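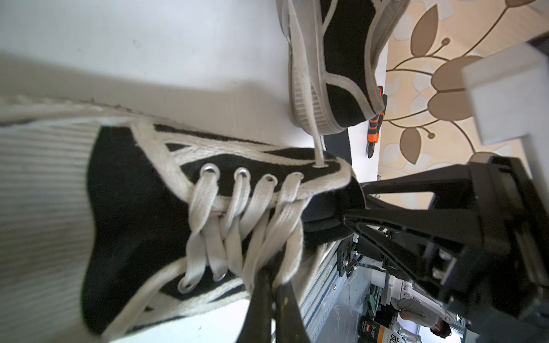 ## 4. Setting up the boot and shoe dryer

The Valtonen 108 dries and airs up to two pairs at a time. Read section 2 (Electrical safety) before you plug it in.

### 4.1 Choosing a spot

Stand the dryer on a flat, hard floor with 30 cm of free space on the side with the air intake. A hallway or mudroom works well. Do not stand it on carpet, in a bathroom, or inside a closed cabinet.

**Caution:** The tubes get warm during a cycle. Keep coats, plastic bags and newspaper away from them.

### 4.2 Fitting the tubes

1. Check that the switch is at 0 and the plug is out of the wall.
2. Push each tube into the base until it clicks. The short tubes go at the front.
3. Turn the vent caps so the slots face the toe end.
4. Slide the drip tray in under the base, lip facing out.

If a tube will not click in, turn it half a turn and try again. Do not use tools or grease.

### 4.3 First run

Run the dryer empty for 30 minutes on HIGH with a window open. A slight smell is normal and goes away by the second or third use.

### 4.4 Loading

1. Knock off mud and loose grit outdoors.
2. Take out the insoles and lay them on the side rack.
3. Loosen the laces down to the lowest eyelets and pull the tongue forward.
4. Lower the shoe over the tube, toe pointing up and heel down.
5. Tuck the lace ends into the shoe so they do not hang over the intake.

**Note:** For ankle-height shoes, use the short tubes. Long tubes can press into the toe and stretch it.

### 4.5 Picking a setting

| Setting | Use for | Timer |
|---|---|---|
| AIR | Leather, suede, glued soles | 2 hours |
| LOW | Canvas, mesh, most sneakers | 2 hours |
| HIGH | Rubber boots, work boots with felt liners | 1 hour |

Canvas can yellow if soap is left in it. Rinse until the water runs clear, press with a towel, then dry on LOW.

**Caution:** Never use HIGH on leather. It can crack, and the warranty does not cover this.

### 4.6 After the cycle

The fan keeps running for a few minutes after the heater shuts off. Wait until it stops before you pull the plug. Empty the drip tray and wipe it with a damp cloth.

Vacuum the intake filter once a month. Replacement filters are part no. 1385 and fit both the 108 and the older Vindura base.

If the red light blinks, see section 6.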